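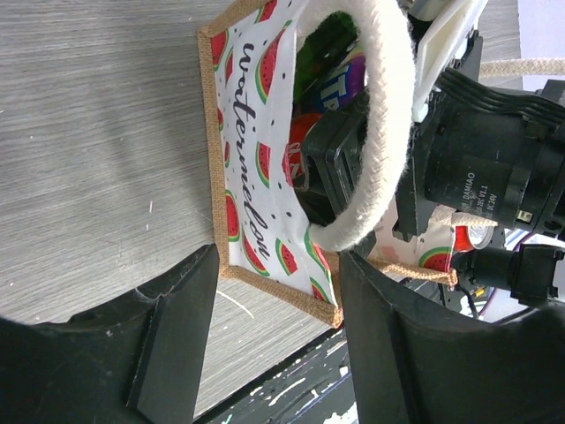

Ulla Juntunen says the snacks always end up crushed when the bag goes out to the cottages, and could the guide please say what goes in first. So, section 4 redone, 26 April 2025. Old sheet goes in the bin.

4. Packing the welcome bag (Mimano cottages, all of them)

4.1 Before you start
Watermelon bag, rope handle. Packets from the shelf by the door. One pillow, one striped cloth per cottage. Clear a bit of table big enough to work on, that's all you need.

4.2 Filling the bag
1. Stand the bag up and pull the opening wide. Fabric is soft, it will flop. Let it lean on something.
2. Fold the handle back over the side. Don't pack through it.
3. Tins and jars first, flat on the bottom.
4. Biscuits next, on edge.
5. Crisps and anything puffy last. No pressing down to make room — take something out instead.
6. Welcome card down the side, where guests will see it.

Note: Bovberg gets the bigger card. Raimo Räsänen has the spares, ask him before printing more.

Caution: don't lift by one side of the handle. Both sides together, other hand underneath. The rope sheds a bit of fluff, so keep it away from open food.

4.3 Pillow and cloth
These travel seperately. Never in the bag, they squash everything.
1. Shake the pillow out. Black one with the yellow flowers for the sofa, plain ones are for the beds.
2. Check the cover for fluff, it shows badly on the black. Sticky roller, both sides.
3. Fold the striped cloth so the stripes run straight. Lay it flat beside the pillow.
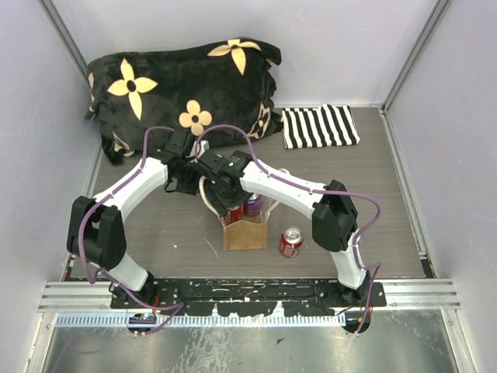 4. Wipe under both of them before you carry anything off. Crumbs and bits of paper stick to the plush and then they're on the guest's sofa.
5. Pillow under one arm, cloth over the other. Bag goes on a second trip.

Note: a marked cloth goes in the wash at 40 — no, sorry, 42 is what the Kinnunen machine has on the dial. Use that. Not the pillow, pillow is surface clean only.

4.4 In the cottage
1. Bag on the kitchen table, lettering towards the door.
2. Pillow on the sofa. Cloth over the arm, still folded.
3. Anything meant for the fridge comes out of the bag now. Not later, you will forget.
4. Tick the sheet inside the cupboard door. Initals are fine.

Caution: bags left over night go on a hook or a high shelf. Not the floor, mice.

4.5 If something is missing
Packets: stock box 9, top shelf. Cloths: Niilo Hirvonen, ext. 189. Pillows: same, but give him a day. Swaps between cottages only if you write it on the sheet. Key handover is in section 5.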